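Outpatient Waiting and the Work We Do Not Count
Speaker notes, regional health services meeting
Lucrezia Caputo
1/3/23

Good morning, and thank you to the Wundurcombe district for the invitation. My remarks concern outpatient follow-up visits, and in particular the appointments that we book out of habit.

(Slide 2. Wait for the room to settle.)

In September our service reviewed 473 follow-up appointments at the Wundurcombe and Dhanial clinics. The reviewing clinicians were asked a single question of each one: did this visit change the patient's care? They were not asked whether the visit was pleasant, or whether the patient was glad to come. Many patients were glad to come, and I do not wish to dismiss that.

The answers varied a great deal between specialties. In the heart clinics, most visits led to a change in medicine or a new test. In the skin clinics, a large share ended with a letter stating that the patient was well and should return in six months. Those letters must be dictated, typed, checked and mailed. None of that labor appears in our activity reports, which record only that a patient attended.
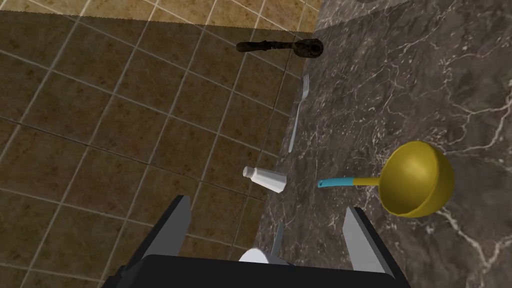 I will turn now to the two changes we have made. The first is that a follow-up date is no longer entered automatically at the close of a visit. The clinician must choose it, and must give a short reason. The second is that patients with stable conditions receive a direct telephone line to the clinic nurse and may ask to be seen when their symptoms change.

(Pause. The question about older patients usually comes at this point. Take it here if raised.)

Patients who have difficulty using the telephone, or who live alone, remain on fixed appointments unless they ask otherwise. The Drurketau clinic requested this condition and we adopted it at all 4 sites.

I should also address cost. The nurse line requires staff, and it was not funded by closing clinics. We moved hours from letter preparation, with the agreement of the clerical team. Whether that arrangement can continue through a full winter is a matter I cannot settle today. The board will receive a further paper.

(Slide 9. Skip if short of time.)

Our request to the districts is modest. Please record the reason for each follow-up, even where no other change is planned. Without that record we cannot compare one clinic with another.

I am happy to take questions.

Comments

Ward clerk, Dhanial: The reason box only accepts one line of text. Could this be made longer before other clinics start using it?

R. T.: I was moved to the phone line last fall. I called twice and was seen both times, but the hold was long on Monday mornings.

Fimodent reader: Does any of this apply to dental follow-ups, or only to the hospital clinics?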